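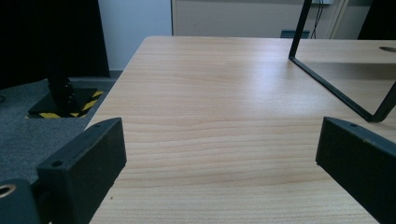 *Simin Shirazi*

4/13/19

Picking up the home-court term again. Last entry left it as a single constant for the whole league, and the residuals for Clornthorpe were bad enough that I don't want to carry it into the tournament ratings.

## Setup

Same ratings code as before: possessions-adjusted margin per game, ridge regression, one coefficient per team plus the home term. Input is the cleaned box score table, 260 games, conference play and non-conference together. Exhibitions removed. Games on neutral floors get a zero in the home column. Zohreh found that the Mernach holiday event had been entered as home games for Mernach. It was played in their city but in a different arena with tickets split between the schools, so it is now neutral. Changing it moved Mernach down slightly and nobody else by an amount worth writing down.

Possessions are still estimated from the usual formula (field goal attempts minus offensive rebounds plus turnovers plus a fraction of free throw attempts). I have not touched the free throw fraction. Amirhossein thinks it should be lower for this league because of how and-ones get scored by some of the home crews. Possible. Separate question.

## Run A: one home coefficient per team

Did what I expected it to do and overfit. Clornthorpe came out with a huge home edge, Groso came out negative. Groso is not worse at home. They played two of the top teams there in the same stretch with their starting point guard out, and the model has no other place to put those losses.

Dropped. Output kept in the run folder under A in case anyone wants to look at the per-team numbers. Please do not quote them on the blog.

## Run B: per-team home coefficient, shrunk to the league mean

Penalty on the deviation from the league value, chosen by cross-validation in 12 folds. Folds are by date block. Random folds let both halves of a home-and-home leak into each other, and that made the last version look better than it was.

Results:

- Clornthorpe still highest, but now inside a believable range.
- Groso back to slightly below the mean.
- Bagheri flat. Their home and road splits are close to identical after adjusting for opponent.
- Held-out error lower than the constant model, by a small margin. Lower in most folds, clearly worse in the first one, where there is very little data to fit on.

I would use B for the ratings post. The gain is small and I would not write a headline around it.

## Travel and rest

Yasaman asked whether the Clornthorpe effect is really a travel effect: they are the far end of the map and visitors often arrive on short rest. Added a rest column (days since last game, capped) and a travel column (log distance from previous site). Rest has the sign you would expect. Travel is not distinguishable from zero once the team home terms are in, and the two are tangled together, as every trip to Clornthorpe is a long one. Can't separate these with one season. Would need the older schedules, and the older box scores don't have turnovers for every game.

Leaving rest in, leaving travel out.

## Bug

The overtime games were being counted at regulation length when pace was computed, so every overtime game looked fast. There were 12 of them. Fixed in the loader, and Run B above is after the fix. Run A is from before the fix and I did not rerun it. The pace table Tomomi posted used the old loader too. Bagheri drops out of the top spot for pace when it is corrected. I sent her the new file and she will put a note on the post.

## Open items

- 37 games have no attendance figure. Need it if we ever try crowd size in place of a plain home flag. Amirhossein has the league media guides and says the Groso ones may be in there.
- Rerun with garbage time trimmed. Requires play-by-play, and Mernach's feed stops updating partway through several games.
- Decide on preseason priors before August. My preference is last year's rating pulled toward the mean, with returning minutes as the weight. Zohreh wants recruiting rank in it. Test both on the same folds.
- Rename the home column. "hm" is also used for half-time margin in the old script, and I lost an hour to that yesterday.

Penalty value and seed for Run B are in the config file, checked in with the loader fix. Tomomi, if you rerun, clear the cached possessions table first or you will get the old overtime numbers back.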